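Table-Setting Robot Arm Built in Shared Workshop Goes Open to All

Pustlow Workshop releases plans, parts list and practice files for Hatard, a home-scale arm that sorts spoons and chopsticks

For release in March

PUSTLOW – The members of Pustlow Workshop are thrilled to share the full plans for Hatard, a robot arm designed, wired and programmed on the benches of our shared shop on Furnier Street. Everything needed to build one goes up on the workshop's site this month, free to download: drawings, wiring notes, the control code and the recordings the arm learns from.

Hatard started with a dinner. The workshop holds a soup night once a month, and the cleanup always ends with a heap of spoons and chopsticks that somebody has to sort. One of our members wondered out loud whether the arm gathering dust in the back (a kit that had been started twice and finished zero times) could be talked into helping. By the next soup night it had a new base, a new gripper and a group of people around it arguing happily about cable ties.

The job we picked sounds small. Chopsticks and soup spoons lie on a tray, and the arm moves them between the tray and a plastic bin, one piece or one pair at a time. Anyone who has tried to get a gripper to pick up a chopstick will know why it kept us busy through the winter! Chopsticks are thin, they roll, and black ones on a black tray are very hard for a camera to make out. Spoons are curved and glossy and tend to tip when you squeeze them in the wrong spot.

The gripper went through more versions than any other part. Our first fingers were flat and slick, and spoons shot out of them like wet soap. The pair we settled on has ridges on the gripping surface, and the drawings include the molds we used so you can try your own pattern. Please do, and send us what you find. We think there is a better ridge out there than ours.

The second big piece of work was seeing. Hatard uses one camera up high that looks over the whole table and a small one close to the gripper. The high view is good for deciding where to go next. The close view is good for the last inch or so, when the fingers are nearly touching the thing they want. Getting the two to agree took us a long stretch of evenings and one complete rewrite, which is written up in the build notes under "Second Try."

For teaching, members guided the arm by hand through the task while the software recorded the moves. The release includes 202 of these recordings, made by 17 different members, and they are a mixed bunch. Some are quick and clean. Some have a long pause in the middle where the person plainly forgot which spoon they were going for. We kept those in, and the notes mark which is which so builders can leave them out if they like.

We practice on a cloth printed with a grid, and small colored foam cubes go on the table as well. The cubes are not part of the job. The arm has to leave them alone, and we shuffle them between runs so it does not start treating a green block as a signpost for the spoons. It did exactly that in the early days, and it was very sure of itself.

How well does it work? In our last round of tests before this release we gave Hatard 59 tries at moving a single spoon from tray to bin, and it made 50 of them. Chopsticks are behind that, and we are not going to put a number on them until we have run the same test properly. Most of the misses come when two sticks lie so close together that the fingers push one under a spoon. Crossed spoon handles are also a puzzle for it. There is plenty left to do, and that is a big part of the fun.

The controller board sits in a box called the Åberg, named after the boat whose old instrument case we cut up to make the first one. The current box is printed, fits under the table and has one large stop button on the front. We ask every builder to fit that button before anything else is plugged in. The arm is not strong, but it will pinch a finger and it will happily sweep a bowl onto the floor.

What is in the release:

Drawings for the base, both gripper fingers and the Åberg box
Molds for the ridged finger surface
Full parts list, with swaps for the parts that are hard to find
Wiring notes and a page of mistakes we made with the wiring
Control code and setup guide
All 202 recordings, with comments

You do not need a machine shop. The base can be cut with a hand saw and a drill, and the printed parts fit on a small printer. If you have soldered a few connectors and are willing to read the setup guide slowly, you can build this at a kitchen table. Two members have done so already, and their notes on working around a family's mealtimes are in the guide too.

Pustlow Workshop will hold open build evenings all through the month, starting at 6:30 p.m. Bring your own parts or come and use the shop's arm. Beginners are very welcome, and so are people who just want to watch and hold the flashlight. Soup night carries on as usual, and yes, the arm will be switched on for it.

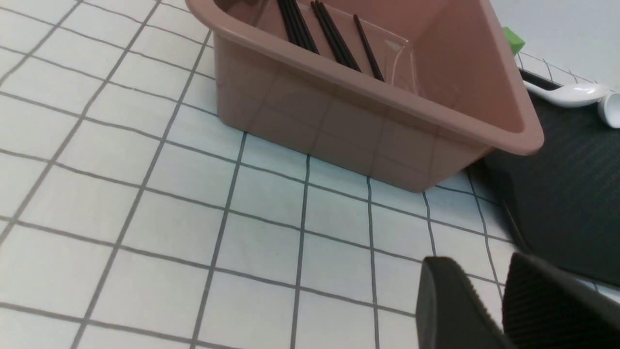
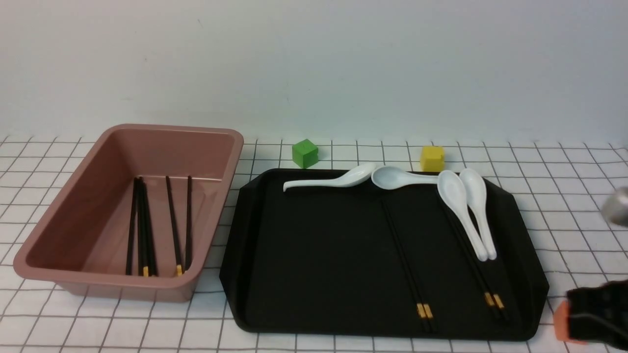
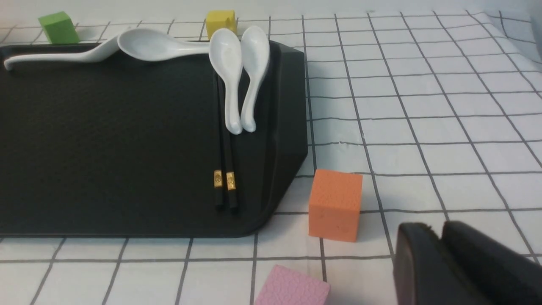 Hatard's gripper at the practice table, with white spoons and black chopsticks on the grid cloth setup.

About Pustlow Workshop

Pustlow Workshop is a member-run shared shop with benches for wood, electronics, printing and repair. Members build their own projects and pitch in on group ones like Hatard. New members can sign up at the front desk on any open evening.

Contact: Press desk, Pustlow Workshop, Furnier Street, Pustlow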